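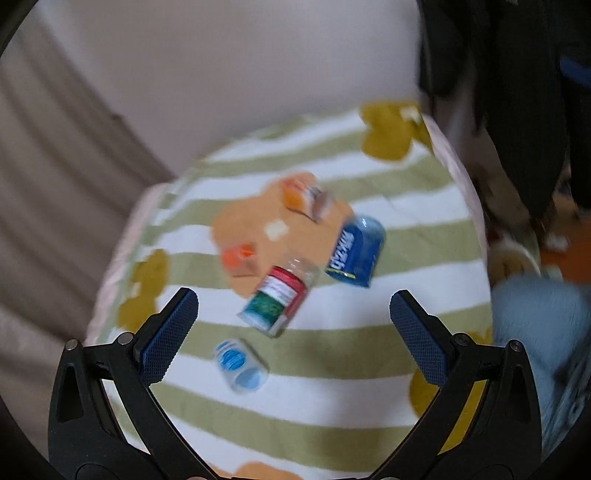

Small packages on the striped cloth, before going through the list.

Jan 25, 2025

Packaging sort, Galley set. Went through the small items on the green and white cloth with the flower print. Mixed colors, mostly orange and blue, with some reddish ones.

The flowers are a nuisance for picking things out by eye. Orange wrap on an orange flower more or less disappears unless you stand right over it. Blue is easy from any side. Chiang's notes from August say the same about their floral cloth, so I'm leaving it in the plan but adding a plain gray one for comparison.

Stock check: shelf box should hold 20 pieces. Counted 20. Box 822 is the one with the split lid, needs tape. Stastach order is still open, 6 pieces short, all small bottles. If they don't come, ask Ostitov whether they have spares of that size.

Cloth slides when things get moved on it. The folds pull toward one side and the light pieces roll into them. Try pinning the corners, or put the rubber mat under it.
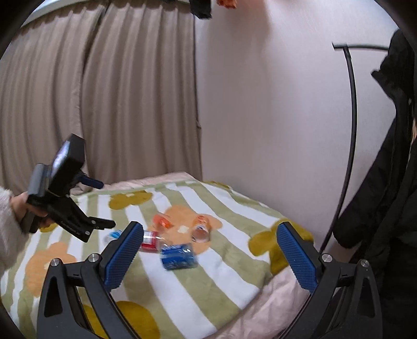
Five items grouped on the orange flower, blue wrap nearest.

Clear bottles are harder than I expected. With a label on, fine. Without much label you get the blanket pattern coming through and the outline goes. Mark these with a dot on the inventory sheet so whoever does the next round keeps them together.

To do: tape for 822, gray cloth, wash the striped one (cold, it's fleece), chase Stastach.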